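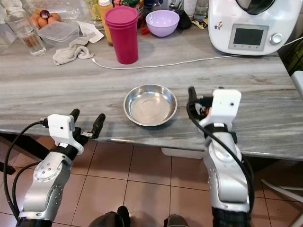

Page 17

Clearing a counter before you bake

Start with the front half. Leave a stretch of bare counter with only the steel bowl on it, so you have room to mix. Push tumblers and spare bowls to the back – lids on, if they have them. Pick up packets and small items next, and check under the rims of bowls, where they tend to collect. Wipe from the back toward the rounded front edge, then dry with a clean towel. Sweep the floor tiles last. Flour storage is covered on page 198.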